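Rapport d'avancement – Projet Mudarach
Conditionnement de lunettes et rangement des accessoires
Période : d'avril à octobre
Destinataire : direction des programmes, Nernik

1. Rappel du périmètre

La convention porte sur la remise en état, l'appariement et le conditionnement de lunettes de soleil provenant de fins de série. Chaque paire doit quitter le site de Pattinasarany dans un étui rigide, avec un chiffon de nettoyage. Le volume contractuel est de 2784 paires, livrables en deux tranches. La fourniture des étuis et des chiffons est assurée par Sullix.

2. Avancement

À la clôture de la période, 1168 paires sont conditionnées et enregistrées. La première tranche est donc soldée. La seconde a démarré avec trois semaines de retard, imputables à une livraison d'étuis dont la charnière fermait mal. Le lot a été retourné en juin et remplacé sans surcoût.

Sur les paires restantes, 804 sont triées par teinte de monture et attendent un étui. Les autres n'ont pas encore été contrôlées.

Le mode opératoire a été révisé en juillet. L'étui est désormais ouvert et posé au centre du plan de travail avant la prise de la monture. Le chiffon est placé au fond de l'étui en premier, les lunettes ensuite, verres vers le haut. Les petits accessoires textiles sont enroulés et rangés dans un bac à compartiments, contre la paroi du fond, afin de laisser libre la zone centrale.
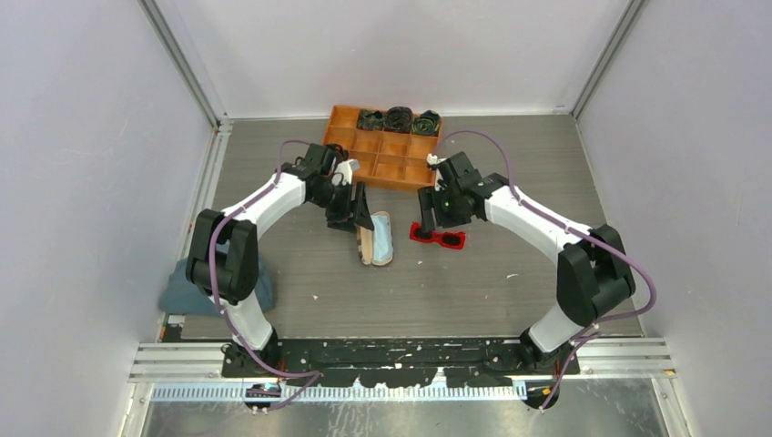 Pourquoi le chiffon est-il placé dans l'étui avant les lunettes ?
Il sépare les verres du fond de l'étui et limite les rayures pendant le transport. Placé après coup, il se coince dans la fermeture.

La révision a également porté sur la propreté du plan de travail. Un dépoussiérage est prévu au début de chaque série et après tout changement de lot. Les chiffons d'essuyage du poste sont distincts de ceux destinés aux étuis et ne doivent pas être rangés avec eux.

3. Écarts et réserves

Le taux de reprise reste supérieur à l'objectif pour les montures à branches larges, qui ferment difficilement dans l'étui souple initialement retenu. Le modèle allongé donne de meilleurs résultats, mais son prix unitaire est plus élevé. L'effet sur le poste « fournitures » sera chiffré dans le prochain rapport.

L'étiquetage des compartiments n'est pas terminé. Deux confusions entre cordons et pochettes ont été relevées en septembre et corrigées avant expédition.

4. Budget

Les dépenses engagées sont conformes au prévisionnel, hors transport. Une commande complémentaire de plus de 750 étuis allongés est en préparation auprès de Sullix. Elle n'appelle pas d'avenant si le report de crédit demandé en août est accordé.

5. Suite prévue

Contrôle du reliquat non trié, puis reprise du conditionnement par teinte. Fin de l'étiquetage des bacs en novembre. Réponse attendue de Nernik sur le report de crédit avant le lancement de la commande.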